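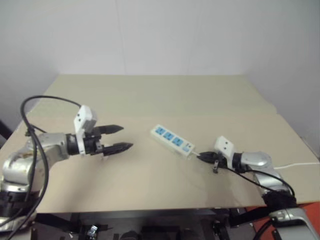 Figure 3. A pale tabletop against a plain white wall.

Proceedings > Domestic Interiors > Section 4

4.2 Colour names and resale

Beige sells, though few admit to buying it. Of the 3323 Mellholm listings we read, 77 called a table top "oatmeal" and 12 preferred "warm fog" – a shade Sheikh has yet to meet indoors. Pale surfaces (Figure 3) attracted the longest names and the shortest descriptions. Sellers in Nirkimgate simply wrote "cream" and asked for more money.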